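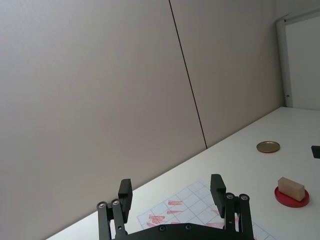 *Slide 1: the gripper over the grid paper*

Leave this one up while people find a seat. Say hi, thank Iestyn Edwards for booking the room, and mention that the kettle's at the back.

**Who I am**

I build things at the Vaughan shared workshop, mostly on Friday nights, mostly with Kipchumba Rugemalira. The arm is called Dretell. It started as a January project and we thought it'd be finished by the end of the holidays (pause for laugh, move on if there isn't one).

**Fingers**

Point at the slide. Two parallel bars on each side, silver pivot screws near the top, a flat pad on the end of each finger. The bars are there so the pads stay facing each other the whole way through the close. My first go used a single hinged bar per side, and the pads came together like a pair of scissors. It spat a block clear across the bench – great fun, completely useless.

Kip's tip on the pivots: snug them up, back off a smidge, then threadlocker. I skipped the threadlocker. Don't skip the threadlocker!

If someone asks about pad material, tell them to come and see me after, or we'll be there all night.

**Grid paper**

Point out the red-pink strokes in the squares. Cheapest calibration aid you'll ever own. You tell the arm to go to a square, you look at which square it's over, and you write down how far out it is. We did 200 of those by hand before Kip took pity on me and wrote a script. The log's now at 1,616 moves and I still reckon the hand-done ones taught me more.

Tape the corners if there's a fan going. Ask me how I know.

**Things to pick up**

Block first, always. It's got nice flat sides and it forgives you. The round lid is much harder: low, shiny, and there's hardly any edge for the pads to get hold of. My plan is to slide it to the edge of the table and grab it from there. Kip thinks that's cheating. Quick show of hands on this one, I want to know who's with me.

**What broke**

- Cable chafed through at the wrist, twice. Same spot, same colour of language from me.
- Servo horn stripped. Keep spares.
- I updated the firmware the night before the Arkham open day. Learn from my sorrow.

**Next**

We want to get to 3,000 logged moves with this set of pads before we change anything. Then a softer pad, then maybe a second camera.

Parts list and files are on the workshop drive under "Dretell". Questions, then cake.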